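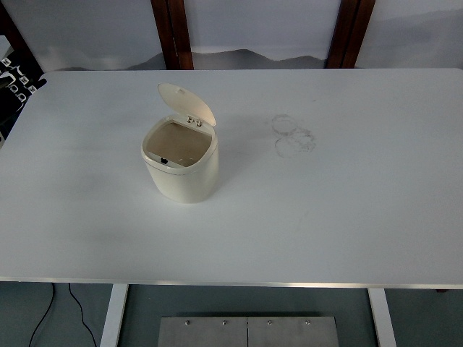 Keeping Your Makeup Brushes and Sponges Clean at Home

If you wear makeup most days, you probably take good care of the powders and creams and forget all about the things you put them on with. I was guilty of this for years! A foundation brush picks up oil, old color and dust every time you use it, and a damp sponge left in a drawer is even worse. The good news is that washing them takes very little effort, and your brushes will feel so much softer afterward.

Start with lukewarm water, never hot, and hold each brush with the bristles pointing down. You want to keep water out of the metal collar, where it can loosen the glue and leave you with hairs all over your cheeks. Put a drop of baby shampoo in your palm and swirl the brush gently until the suds come up tinted, then rinse and do it again. My big powder brush usually needs 2 rounds, and the one I use for liquid foundation always wants more (it holds on to everything).

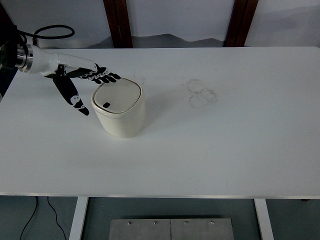 Squeeze out the water with a clean towel, pinch the bristles back into shape, and lay the brushes flat with the heads hanging a little over the edge of the counter. Please don't stand them upright in a cup while they are wet. Overnight is enough for the small ones, but a thick brush may need most of the next day, so I like to wash mine on an evening when I know I'm staying in.

Sponges are a different story. Wet the sponge all the way through, rub it on a bar of plain white soap, and press it over and over under the tap until the water runs clear. Don't twist it or it will tear. Let it dry out in the open, and if it smells musty or has started to crumble, throw it away and treat yourself to a new one.

Lalit Ahuja wrote in to ask about eyelash curlers. Wipe the rubber pad with a cotton round and a little rubbing alcohol once a week, let it dry completely before it goes anywhere near your eyes, and change the pad when you see a groove in it.

March 2019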